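3.2 Retention of service apprentices

Of the 839 apprentices who signed on with the forklift dealers in our sample, 668 were still there at the end of their first year. The dealers regard this as a triumph. Their own exit forms are less cheerful, and we read all of them, including the one that consisted of a drawing.

Pay was named less often than we expected. The usual complaint was the van. A first-year at Sovero spends much of the working week in the passenger seat, on the way to watch someone else change a hydraulic hose. Darnum and Bitar run their programs the same way, though Bitar calls the van a "mobile classroom" in its handbook.
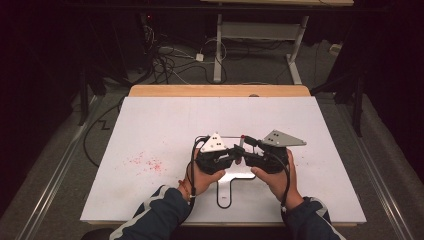

Figure 3. Bench work with a two-handled hand-held gripper.

Undura took a different route and kept its first-years in the workshop until October, on mast chains, brakes and battery connectors. Supervisors grumbled that this left them short of company on the road. The apprentices grumbled too, mostly about the coffee, but they stayed in greater numbers than at the other three firms. We hesitate to credit the workshop alone, as Undura also has the shortest commute and the only canteen that serves a hot breakfast.

Mentoring turned out to be hard to measure. Every dealer assigns a mentor on paper, and more than 200 apprentices could not tell us who theirs was. Several named the parts clerk, who had never been told of the honor. Where a mentor did exist in the flesh, contact tended to be brief and to take place at 7 a.m. next to the time clock. We coded these meetings as "informal" – the survey had no box for "in passing" – and they are treated as a separate group in the next section, along with the apprentices who reported being mentored by a radio.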